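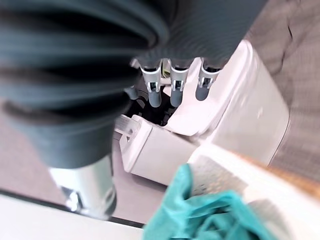 Dark gray ribbed sleeve over white plastic panels, with the silver brackets and gray tips between them.

Cleaning a ribbed sleeve next to glossy white plastic without streaks

Posted in July by Cường Đoàn
Last updated: Monday, 4:20 p.m.

I need a cleaning method for three surfaces that sit close together and apparently don't like the same cleaner.

1. A flexible ribbed sleeve, dark gray. I don't know the material. There is no marking on it that I can find. Dust settles in the grooves, and a flat cloth only reaches the crests.

2. White plastic panels, slightly glossy, curved, with shallow seams where they meet. The seams collect a gray line. Wiping across the seam pushes the dirt in and leaves a smear on both sides.

3. Silver metal brackets with small cutouts and a pin or joint partway down. Fingerprints show on them. Below them are gray rounded tips, which I have been leaving alone.

What I have tried so far:

Plain water on a paper towel. The panels came out acceptable but with lint in the seams. The sleeve looked clean while damp and then dried with a pale film in the grooves.

Juvton multi-surface spray, applied directly. Good on the metal. On the sleeve it ran down the folds and dried as drip marks on the white panel underneath. It took three more wipes to get those off, and at a low angle I can still see one of them.

Compressed air from a can. It moved the dust from the sleeve to the panels.

Power is always off and unplugged before I start. Access is from the front only, and the sleeve has to stay on. I can move it by hand a little to open the folds, but I would prefer not to stretch it every week.

I would like to know the order to do these in, whether one cleaner can cover all three, and what to use in the grooves. Solvents are available (isopropyl alcohol, 70 percent), but I have not used them on anything yet.

Kaan Yurt

Work dry first, then damp, and go from the top down. Most of your trouble is liquid reaching dust that should have been removed before any liquid was opened.

Dry stage. Use a soft, long-bristled brush about as wide as one groove. I use the Fostemitz 342, sold as a detailing brush, but a clean makeup brush or a soft paintbrush is equivalent. Hold a vacuum nozzle next to the bristles on low suction and brush along each groove, in the direction of the fold. Brushing across the folds drops dust from one groove into the next. Keep the nozzle off the sleeve itself. If the suction can pull a fold inward, it is set too high.

Do the white panels next with the same brush, running along the seams. Then the metal. A dry brush will clear the cutouts in the brackets better than a cloth, which tends to catch on the edges.

Damp stage. Mix 300 ml of lukewarm water with two drops of plain dish soap. Distilled water is preferable if your tap water is hard. The pale film you describe is consistent with mineral residue, though it could also be leftover dust that got wet and dried in place. Wring a microfiber cloth until it no longer drips, wrap one layer over a thin plastic spatula with a rounded edge, and draw it along each groove once. Turn to a clean section for the next groove. Repeat with a second cloth dampened in water only, then dry with a third.

Before you touch the sleeve with anything wet, lay a folded dry towel over the panel underneath. That takes care of the drips.

For the seams in the white plastic, wrap the cloth around a wooden toothpick with the point snapped off. Go along the seam, never across. Buff the panel on both sides with a dry cloth while it is still slightly damp.

On alcohol: I would keep it off the sleeve completely until you know what the material is. Some flexible materials tolerate it and some lose plasticizer and stiffen, and you may not see the effect for months. Some glossy plastics also craze when wiped with it. On the bare metal it is normally safe. Put it on the cloth, a small amount, and wipe away from the plastic. Stay off the pin, or you will rinse out whatever lubricant is in there.

So there are two cleaners in total: soapy water for the sleeve and panels, and the same soapy water or a trace of alcohol for the metal. The Juvton spray is not needed. If you want to keep using it, spray the cloth and never the part.

I would continue to leave the gray tips alone apart from a dry wipe. If they need more than that, check the manual first. Residue from a cleaner on a gripping surface is worse than a bit of dust.

marl_1071

Magic eraser on the white parts. Takes the gray line right out. Vikurum makes a cheap pack. For the sleeve I just use a damp sock.

Cường Đoàn

Reporting back. I followed the dry stage and the damp stage as written by Kaan, with tap water for the first pass and distilled for the second. No film in the grooves after drying overnight. The towel over the panel caught several drips.

Two notes for anyone with the same layout. The spatula I had was too stiff for the narrower end of the sleeve, where the ribs are closer together. A cotton swab worked there. And the seam closest to the brackets can't be reached with the toothpick held straight, so I went in from the side.

I tested the melamine sponge on a hidden spot on the back of one panel. It removed the mark and also the shine. The dull patch is the size of a thumbnail and does not buff out. I won't be using it on the front.

Kaan Yurt

Melamine foam is a fine abrasive, so that is the expected result on a glossy surface. A plastic polish may bring some of the gloss back. Whitlock No. 247 is the one I have here, applied with a soft cloth and very little pressure. On the back of a panel I would leave it.

For the interval, do the dry brushing weekly and the damp stage only when the grooves still look gray after brushing. In my case that comes to every second month. Keep the brush in a closed bag between uses and wash the cloths without fabric softener, which leaves streaks on white plastic.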